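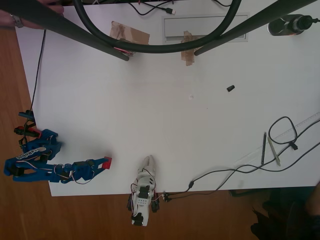
The table from overhead, blue leader arm on the left, white follower at the bottom.

22/03/2023

I got both arms working in February and have been teaching the white one small jobs ever since. You move the blue arm by hand, the white one copies it, and the computer saves the joint positions and the video together. After enough repeats you train on the lot and see what it learned.

The first job was picking up a pen and setting it down next to a ruler. I picked it because I had pens and a ruler. It was harder than I expected. A pen rolls when the jaw touches it a little off center, and I kept correcting in the middle of a move. Those corrections went into the recordings too, so the first trained version made the same nervous little wiggle that I do.

I threw out that set and started over with two rules. Move slower than feels natural, and if the grab misses, stop and delete the take. That gave me 20 clean ones in an evening. Training ran for 2,000 steps, just to see if anything was there, and the arm did go toward the pen. It closed its jaws on air most of the time. I went back and recorded more, with the pen starting in different spots and at different angles, and that helped more than longer training did.

A few notes for anyone setting up the same thing.

Clamp the leader down hard. Mine crept across the table during the first week and I blamed the calibration for it.

Tape the camera stand in place. I bumped it once between sessions, and the takes from before and after did not mix well. Packing tape is ugly but it holds.

Watch the cables. The follower snagged one on a wide swing and pulled its own plug. I now route them off to the right before I start.

Take breaks. After about 7 takes in a row my wrist gets tired and the motion gets sloppy - you can see it in the joint plots.

I keep the recordings in a folder called Jistbridge, one subfolder per job, with a text file saying where the pen started and what the light was like. I skipped the text file at first and regretted it.

The next job is putting the cap on the pen. I have tried it by hand through the leader and can manage it on maybe one try out of 2, so I need more practice before I record anything. I also want to try softer pads on the jaws, and I'll post the numbers for both once I have them.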